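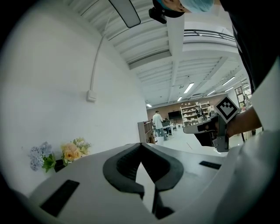

Second progress report to the Zwahlen Fund on the refit of the Kesardale day room

15 August 2022

You gave us money for a room where people can get ready for the day at a table, with power, a chair and enough light to find a hairbrush by. We promised to tell you how it was going before you had to ask. You asked twice, so this report is both overdue and quite detailed.

The room first. The wall by the table is white, the ceiling is white, and the only serious argument of the spring was over whether the walls and the ceiling were the same white. They are near enough. The lights went up in two goes, the second after the first lot proved very good at lighting the ceiling. The artificial flowers were chosen over real ones by a narrow vote, and have so far asked for nothing.

The table is round. We had budgeted for a rectangular one, which would have seated more people and left a corner for everyone's bag. The round one was in stock. It cost 400 including delivery, against 900 set aside, and the difference went straight into electrical work, where differences go.

Most of our effort this quarter went into the matter of the plug. Your letter described this as "a small outstanding item." The hair dryer lives on the table. The wall socket doesn't. Between the two we now have a white power strip, and we have been trying out where on the table it should lie so that a person in the chair can plug in the dryer without standing up or knocking over the flowers.
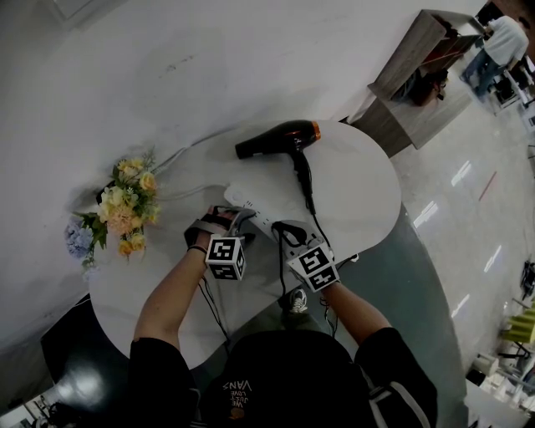
Pirmin Fankhauser wrote back after reading the draft that he would still rather see the strip fixed under the tabletop, out of the way of cups, and that he had been saying so since December. He has. We priced it. The fixing kit is cheap, but anyone who wants to use the sockets then has to feel for them from below, and the people this room is for told us at some length what they thought of that. The strip stays on top for now, and cups go on the side shelf. This will be reviewed when the first cup ignores the rule.

The dryer itself is black with an orange ring at the back, and has been popular. Two people asked for a quieter one. One person asked for a louder one, and we have noted the request.

Cord length was the other surprise. We had measured from the table to the wall with great care and had forgotten that a person moves the dryer about while using it. Where the dryer gets put down afterwards matters too: with the handle toward the strip, the cord behaves, and with the handle toward the wall it goes looking for the flowers.

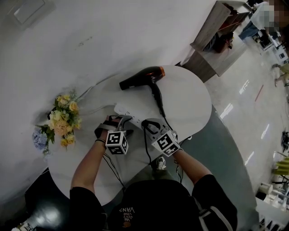

Taltden Rooms and Furnishings Team

Spending to date on sockets, strip and lighting comes to 923, inside the revised figure you approved. Receipts are in the folder, apart from the one for the shelving screws, which is thought to be in the shelving.

Shelving is in. We went for open units so that people can see what they own without opening sixteen doors, which was the number in the original drawing (we still have the drawing, if you would like it). The labels are not up yet. Grosska delivered a set printed in a type size suited to ants and is redoing them at no charge.

Still to do before the next report: labels, a hook for the dryer if we can agree on a height, and a decision on a second chair. The chair we have is comfortable enough that people don't leave it, and a queue forms. 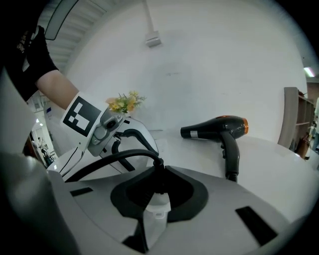

A second chair is fine, one regular told us, but put it on the other side of the table or we'll all end up with the same cord in our laps. We have moved the chair on the plan accordingly. It cost nothing, and we mention it here as this quarter's only item under "savings."

We aren't asking for more money at this stage. We are asking whether the unspent part of the furniture line can be carried over to cover the chair and the hook. A short yes by email would do. The next report will reach you in December.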